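Cardboard box reuse

Cardboard box reuse is the practice of keeping a corrugated shipping carton after its first trip and putting it to work again, usually for storage, moving house, mailing or sorting small goods at home. It is often promoted as a cheap and green habit. The evidence for the cheap part is good. The evidence for many of the other claims made on its behalf is thin, and much household advice on the subject repeats figures that can't be traced to any test.

Construction

A common carton is made from single-wall board: a wavy inner sheet, called the fluting, glued between two flat liners. The strength of the box depends mostly on its upright edges and corners. Once a corner has been crushed or torn, the board near it carries much less weight, and tape on the outside does little to bring that back. Tape holds flaps shut. It is often credited with repairing walls as well, a claim that sellers of tape have had little reason to correct.

Printed marks on a used carton refer to whatever it held first. They may give a size, a batch or a count, and a later owner can't always tell which. Guides that tell readers to "read the box" for its load limit assume that the limit is printed, in a language the reader knows, and that it still applies after a trip through the mail. None of these can be taken for granted.

Number of uses

The claim that a good box can be used 20 times turns up in moving guides and on storage websites, almost always without a source. Nerea Villanueva, who reviewed household packing advice for the Ledcombe Storage Survey, followed the figure back through a chain of leaflets and found that it had first been applied to plastic crates. Her own survey of 800 households found that most cartons were reused once or twice before being flattened, and that the usual cause of retirement was a torn opening or a soft base. The survey relied on people's memory, a weakness Villanueva admitted.

Hugo Barrios has argued that the number of uses is the wrong thing to measure, as a box that sits in a closet for years counts as one use while a box passed between neighbors in a single month may count as several. His preferred measure, months in service, has its own problem. It rewards boxes that have simply been forgotten.

Openings and access

A carton in home storage is often opened in a hurry, and the cut or tear made then tends to decide its later life. A slit along the tape line leaves the flaps whole. A hole torn through the top lets a hand in without opening the box fully, but the rough edge keeps fraying, sheds paper dust and weakens the panel around it. Some writers recommend such an opening for scarves, cables or toys, calling it a "grab hole." The Montoya method, a tidying system popular for a few years, made it a main feature and claimed that it saved time. No timing was ever published. Critics noted that a person reaching into a dark box must still find the right item by feel, and that things at the bottom stay at the bottom.

Fraying can be slowed by folding strips of tape over the cut edge. This makes the board harder to recycle in some places, a cost the method's followers seldom mention.

Pests and damp

Storage advice commonly warns that cardboard attracts insects. The warning is partly fair. Some insects shelter in fluting and feed on paper or starch glue, mainly where the air is humid. It doesn't follow that every box in a dry bedroom is a hazard, and the Gastix box liner, sold on that fear, was withdrawn after buyers complained that it trapped moisture. Damp is the better documented problem. Board that has taken up water loses stiffness and may not fully recover it on drying.

Public campaigns

The Festum box swap, held each September, lets residents leave cartons for others to collect. Its organizers reported 2000 boxes exchanged in one season. Mpho Khumalo questioned the total, pointing out that it counted boxes dropped off and boxes picked up as separate exchanges, and that unclaimed cartons went to the recycler anyway.

See also: corrugated fiberboard; packing tape; home storage; paper recycling

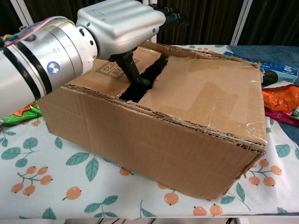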